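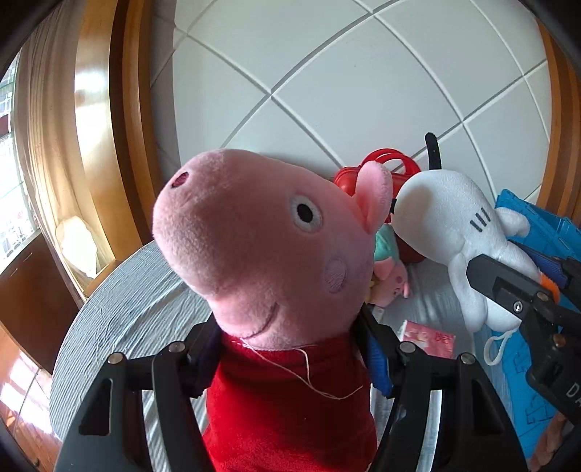 Grundden to Open Toy Lending Library in Kenora This April

KENORA, 2021-02-11 - Grundden, the family services group based on the second floor of the old Nogueira building, will open a toy lending library this April. Families living in Kenora will be able to borrow plush toys, puzzles, board games and building sets in the same way they borrow books, with a card and a due date.

The library will open with 2,000 items on its shelves. Most were donated by local households during a collection drive last fall, and the rest were bought with a grant from the Gresex Fund. A household card costs $5 a year. Families who receive help with school meals or rent can get a card at no charge by showing the letter they already have.

Each card allows up to five items at a time for a loan of three weeks. Loans can be renewed once by phone or at the desk if no one else has asked for the item. There are no late fees. After six weeks an item is treated as lost, and the card is put on hold until it comes back or a replacement is agreed.

"Parents told us the same thing in different ways," said Tegwen Bowen, director of Grundden. "A toy gets played with hard for two weeks and then it sits in a closet. They wanted to be able to bring it back and take something else home."

Grundden ran a small trial of the idea last year with 33 families from two schools on the north side of town. Over the trial period those families took out 127 loans. Four items were not returned, and two of those turned up later behind a couch. Jigsaw puzzles went out most often, followed by plush toys and wooden train track. Board games were borrowed less than expected, mainly by families with children over eight.

The trial also led to some changes. Items were first lent in paper sacks, which tore. They will now go out in zippered cloth bags with a tag listing every piece. Puzzles over 100 pieces are weighed on a kitchen scale when they come back, and the weight is checked against the one on the tag. 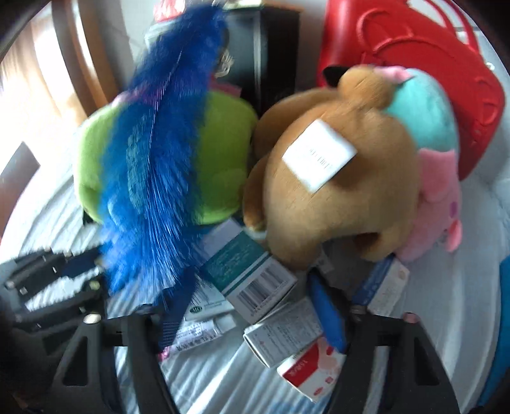

Frans Groen said the three-week loan was about right for his household, though he would have liked a longer one over the winter break, and that his daughters had started keeping a list of what they wanted to borrow next. He added that he had not bought a puzzle since the trial began.

Grundden has looked at the holiday question and will allow five-week loans for anything taken out in the second half of December.

Cleaning and Safety

Cleaning was the subject parents raised most in the survey that followed the trial. Every returned item will be set aside for four days before it is handled. Plush toys are then machine washed in a mesh bag and dried on low heat. Hard plastic is washed with soap and water and wiped with a disinfectant that is safe for children's items. Toys that cannot be washed, such as those with sound boxes that do not come out, will not be added to the collection.

Seams, eyes and buttons are checked by hand each time. Anything meant for children under three is kept on a separate set of shelves and carries a yellow tag. Recalled products are removed, and the recall list is reviewed at the start of each month.

"We turned down a fair number of donations, and some people were disappointed," said Bijan Bagheri, who manages the collection. "If a toy had a loose part or we couldn't find out how to clean it, we said no thank you. I would still say that."

How Borrowing Will Work

For the first three months, borrowing will be by appointment only, with one household in the room at a time. Appointments are 20 minutes long. Families who do not want to come inside can choose items from a printed list or over the phone and pick them up at the side door on Grundden's ground floor landing. Returns go in the blue bin next to the same door at any hour.

The printed list will be available in English, French and Portuguese. Gonçalo Guerreiro, who put the list together, said it is sorted by age and by the space a toy needs - a play kitchen is no use to a family in a one-room apartment unless they know the size before they carry it home.

The space has an elevator, and the shelves are set far enough apart for a wheelchair or a double stroller. A small group of items with large switches and high-contrast parts has been set aside for children with limited movement or low vision. These can be kept for eight weeks.

Donations

Grundden is not taking more plush toys at this time. It is still looking for the following:

Wooden or plastic train track, any amount
Puzzles for ages two to five, complete
Shape sorters and stacking toys
Dress-up clothes, washed, without cords at the neck
Board games with instructions in any language

Donations can be dropped off at the front desk during office hours. Items should be clean and have all their parts. Batteries should be taken out.

Registration

Card registration opens in the first week of April. One adult from each household needs to bring proof of address in Kenora. Grandparents and foster parents can register on the same terms as parents. Home daycare providers will have a separate card with a limit of 12 items, and details of that card will be given out at registration.

Contact: Bernardo Moreira, Communications, Grundden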